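3. Montaje y primeras pruebas con cordones

3.1. El banco de trabajo

Antes de entrar en los números cuento cómo está montado todo, porque buena parte de lo que nos pasó después viene de decisiones que tomamos con la cinta métrica en la mano y bastante prisa. El sistema, al que en casa llamamos Quezada (por la calle donde está el taller, nada más), vive en un local compartido en el que también se repara cerámica y se afinan bicicletas. Tươi Lý se encargó de los soportes y del cableado; yo escribí el control y me peleé con la calibración, que ocupó casi todo el mes de mayo.

La superficie de trabajo es de mármol rojizo, muy pulido y con muchas vetas blancas. ¡Es bonita, sí, pero para un segmentador de cordones blancos es una pequeña tortura! Probamos primero un umbral de color y lo abandonamos la misma tarde: cualquier veta fina se convertía en candidata a cordón. Lo que usamos ahora combina la vista de muñeca con un filtro de continuidad que exige que el trazo llegue hasta la zapatilla (véase la Figura 1). Los reflejos siguen dando guerra, sobre todo en la parte brillante de la piedra, y ahí todavía descartamos fotogramas a mano.

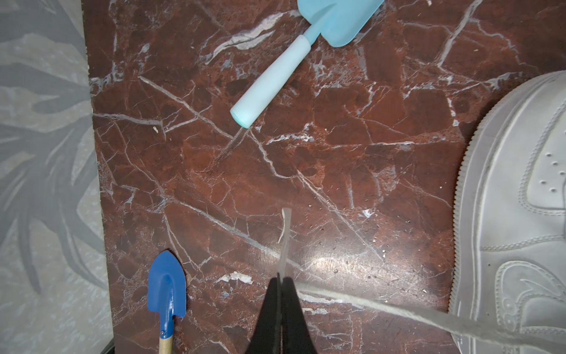 Figura 1. Vista desde la muñeca: cordón blanco sujeto por la pinza y extendido hacia la zapatilla, sobre mármol veteado.

En total etiquetamos 1786 fotogramas con una herramienta propia, Waltetti, que es básicamente una ventana con dos botones y un atajo de teclado (Mirta Figueroa la hizo en un fin de semana y le seguimos pidiendo favores). Cada fotograma lleva la línea central del cordón y un punto de agarre. No etiquetamos los demás objetos de la mesa. Pensamos en hacerlo y lo dejamos para otra versión, y me arrepiento un poco, porque un mango claro colocado en diagonal tiene un borde largo y recto que el filtro se traga con gusto.

3.2. Dedos, fuerza y agarre

Los dedos son impresos, negro mate, terminados en punta. La primera tanda, que llamamos Hornness, tenía la punta redondeada y el cordón se escurría en cuanto había algo de tensión. La segunda, Ellov, acaba en una cara plana e inclinada, y con ella pasamos a agarrar el cordón por el extremo sin tener que morderlo por la mitad. Lijamos la cara interior a mano con grano 3000, que parece una exageración, pero con el acabado tal cual sale de la impresora las fibras se enganchaban y luego costaba soltar.

La fuerza de cierre se fija una sola vez al principio de cada sesión. No tenemos sensor en los dedos, así que usamos la corriente del motor como aproximación, con todas las pegas conocidas: deriva con la temperatura, distingue mal un cordón de dos cordones superpuestos y se vuelve optimista cuando el dedo roza la lengüeta. Hicimos 20 repeticiones por condición, siempre con la zapatilla recolocada a mano entre una y otra.

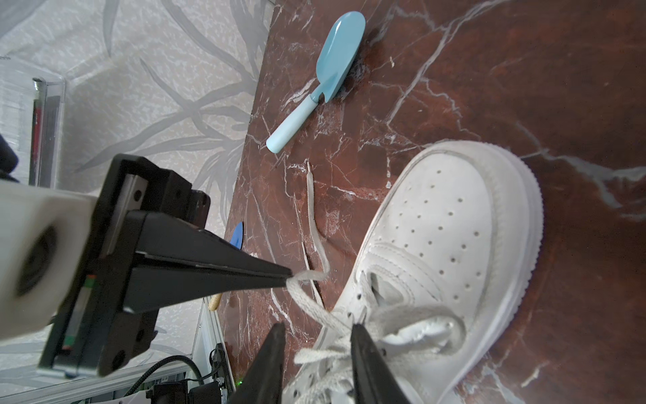 La coordinación entre pinzas es lo que más veces reescribimos, tres en total si no cuento los parches. Al principio cada una planificaba por su cuenta y se repartían el espacio con una línea divisoria fija, lo cual funcionaba hasta que el punto de agarre caía justo en la línea. En la versión actual el reparto depende de la tarea: una pinza se queda con el extremo suelto, a la izquierda de la zapatilla, mientras otro par de dedos trabaja en la zona de los cruces, con uno de ellos metido entre los cordones junto a la lengüeta. Esa segunda posición es la delicada. Si el dedo entra demasiado, empuja la lengüeta y mueve toda la zapatilla; si se queda corto, pellizca solo el aire o, peor, el borde del tramo de al lado. Acabamos limitando la profundidad con un tope por software y bajando la velocidad en el último tramo, a costa de sesiones bastante más largas (Tươi dice que le da tiempo a hacerse un té).

Queda pendiente el caso del cordón que se dobla sobre sí mismo cerca de la punta. El filtro de continuidad lo interpreta como un trazo cerrado y devuelve dos puntos de agarre igual de buenos; por ahora elegimos el más alejado de la zapatilla, y en la sección 4 comento las pruebas con esa regla y con la alternativa que propuso Mirta.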